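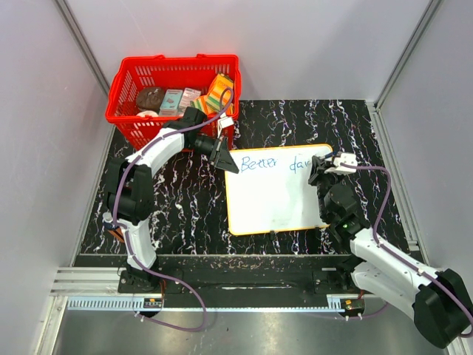
Syafiqah Goh wrote in to ask whether a whiteboard list is worth the trouble when she already keeps one on her phone, and why hers always ends up half rubbed out by the time she leaves for the store.

By Joaquín Aravena
March
Reading time: 2 minutes

I use both. The board stays in the kitchen and anyone can write on it. The phone only gets a photo of it on the way out the door.

What you need

A small whiteboard, one marker in a dark color, a dry cloth and a shopping basket. Blue reads fine on white. Yellow and light green don't. A plastic basket with slots in the sides is easy to rinse when something leaks.

Setting up the board

1. Lay the board flat on the counter or table. Writing is neater this way than on a wall.

2. Wipe the whole surface with the cloth. Old smudges that won't lift usually come off if you write over them with fresh marker and wipe again right away.

3. Start at the top left corner and write small. Most people begin too big and run out of room before the vegetables.

4. Keep one item to a line. Leave the lower third blank for things people add later.

5. Let the ink sit for a minute before you pick the board up. Carry it by the border. Half-erased lists mostly come from a thumb or a sleeve.

Unpacking against the list

Put the basket next to the board when you get home. Take out one package at a time, find it on the list and wipe that word off. Whatever is still written when the basket is empty goes on the next trip.

Boxes and packets can stand upright along the sides of the basket. Soft or round items go where nothing will lean on them. Anything cold should come out first, even if it's at the bottom of the list.

If you bought something that wasn't on the board, write it on and then wipe it off. Saodah Lubis thinks this step is silly. I still do it, and it has cut down on buying the same thing twice.

Clean the board with a damp cloth once a month and dry it before writing again.

This site uses cookies. By continuing to browse you accept our cookie policy.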